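Workshop Tips: What to Do Before, During and After a Robot Open Day

Estham held its autumn open day on 2 October 2022 and I went along for the afternoon. The hall was given over to people teaching machines to do household jobs: folding towels, loading a dish rack, putting lids on jars. I run a small repair bench at home, and I came back with more notes on cables, tape and table height than on robots. The tips below are the ones I have since used or plan to use. Some are for anyone going to a day like this, and the rest are for your own kitchen or workshop.

Before you go

Wear shoes you can stand in. There were chairs at Estham, but they were at the talks end of the hall and the interesting part was at the tables.

Leave the big bag in the car. The aisles between demonstration tables are narrow and there are cords at ankle height. A small notebook in a back pocket is enough.

Eat first. The coffee was fine and the food line was long.

If you want to try anything with your hands, sign up at the door. Turns with the hand-held grippers went in slots of 17 minutes, and the sheet was full soon after lunch. I got one of the last spaces.

Take off rings and a loose watch before your turn. Roll up long sleeves. The same goes for any tool with a trigger and moving fingers, including the cheap pick-up grabbers sold for reaching behind the dryer.

Trying a hand-held gripper

A hand-held gripper is a pair of mechanical fingers on a handle, with a camera fitted to it. You do the job with it and the recording is used later to train a robot arm. You learn quickly how much your own fingers do without being asked.

Keep your elbows in. Everyone starts with their arms stretched out and gets tired in the shoulders. Stand closer to the table than feels natural.

Close slowly. The woman running the Kikuchi table told each of us to stop squeezing as soon as the cup stopped sliding. Past that point you are only bending the fingers of the gripper. I have been using the same rule for bar clamps, and there are fewer dents in my softwood.

Approach from the side for cups and jars, from the top for cloth. With a towel, pinch the corner and lift before you pull.

Don't look at the handle. Look at the spot where the thing is going to land. My first three tries at the dish rack missed because I was watching the trigger.

Put it down the same way each time. The staff at the Hidska table had a piece of foam with the outline of the tool cut into it, so it always went back facing the same direction. I made one for my heat gun from a camping mat. Trace with a marker, cut just inside the line, and glue the foam to a board so it stays flat.

Cables

Leave slack at the wrist. A cable that is tight when your hand is turned will pull loose at the plug sooner or later. Hold the tool at its farthest reach, then add the width of your hand before you fix the cable down.

Use hook-and-loop straps for anything you will undo again. Zip ties are for things that stay put. If you do use zip ties, trim them flush with nail clippers, as side cutters leave a sharp end. 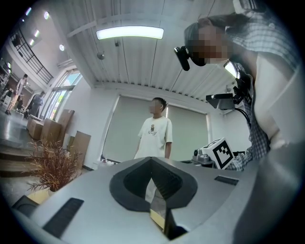 Label both ends of every cord. Masking tape folded over into a flag works. Write on it before you stick it on. I did the ones behind my bench in an evening and found two chargers for tools I no longer own.

Setting up a table

The folding demonstration from Premitz was on a table 2 inches higher than the others, and it was the only one where people didn't end up stooping. At home I put my bench on blocks to match. For kitchen work, stand at the counter with your forearms level. If the counter is too low for long jobs like rolling dough, put a thick cutting board on a damp dishcloth.

Mark the starting places. Small squares of painter's tape showed where the cup and the plate went before each run. I now do this inside the cabinet over the stove for the oil, salt and pepper, and things get put back.

Use a plain mat under small parts. A patterned one hides screws. A light-colored silicone baking mat is good for this and costs less than a mat sold for electronics. Don't put it back in the oven afterward.

Check the light from both sides of the table. Glossy plates caused trouble for the cameras under a single bright lamp, and the same glare makes it hard to see scratches when you are sanding or polishing. Two weaker lamps, one left and one right, are better.

Towels, the robot way

The folding sequence taught at Premitz is worth copying if your linen closet is a mess.

1. Lay the towel flat and smooth it from the middle outward.
2. Bring the two near corners up to the far corners.
3. Smooth again.
4. Fold the left side over to the right.
5. Turn the fold toward you before stacking.

It is slower than the shake-and-fold most of us do. The stack comes out square, though, and you can pull one towel without dragging the next.

Afterward

Write up your notes the same night. Mine were hard to read by the next morning.

Wash your hands before handling food. A lot of people touch those handles.

Ask for the parts list. Two of the tables handed one out, and the foam, the straps and the rubber feet were all ordinary hardware store items. The rubber feet I bought are now under the toaster.

Estham plans a smaller evening in November with the folding tables only. Places are limited to 21 and the sign-up is at the front desk.

Related tips
Stopping a cutting board from sliding
Foam inserts for tool drawers
Which tape for which surface
How to raise a workbench on blocks
Cleaning silicone mats
50 uses for painter's tape

Contact | Copyright | Back to top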